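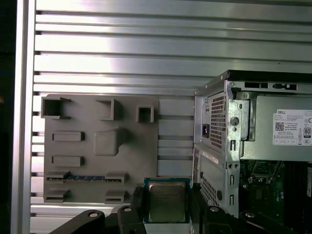 Assembly practice board

An assembly practice board is a flat plate that carries copies of the sockets, slots and blocks found inside a computer. It is used for learning and repeating the placing of parts, such as a processor or a memory module, without the risk of damaging a real mainboard. In workshops it is also called a fixture board or, less often, a dummy board.

Construction

The plate is usually matte and gray, and the features stand up from its surface. Simple boards have only square sockets and low rectangular bars. Fuller boards add a long slot in the style of a memory socket, with a row of small contacts inside and a clip at each end. The square sockets are often made in different sizes, so that the learner must choose the right one by eye before the part is brought near.

A board may lie on a table, but many users prefer to fix it to a panel of aluminum slats. The grooves between the slats let the board be moved a little to the side or higher - this is useful when several persons of different height share one place. Brushed aluminum reflects strong light, and a lamp placed badly can make the small features hard to see.

Parts used with the board

The most common loose part is a desktop processor. It has a metal lid, called the heat spreader, on a thin circuit substrate. The lid normally carries engraved text, which can become faint after much handling. The part is held by its edges, and the side with contacts is not touched. Old processors that no longer work are good enough for practice.

Memory modules are the second common part. The learner opens the end clips, lines up the notch and presses evenly until the clips close.

History and use

The Comum workshop made its first boards in a small series of 50 pieces, after drawings by Veronica Filip. A later model, the Ullum, had a longer slot and stronger clips. Fatima Masilela, who taught repair courses at Sisodia, wrote a short manual for it with 73 exercises. The manual was revised on 8 December 2020, and the exercises for laptop parts were taken out.

Boards of this kind wear mostly at the clips. The Ullum clips can be changed one by one, but on the older Comum boards the whole slot has to be replaced.

See also

Memory slot
Processor socket
Heat spreader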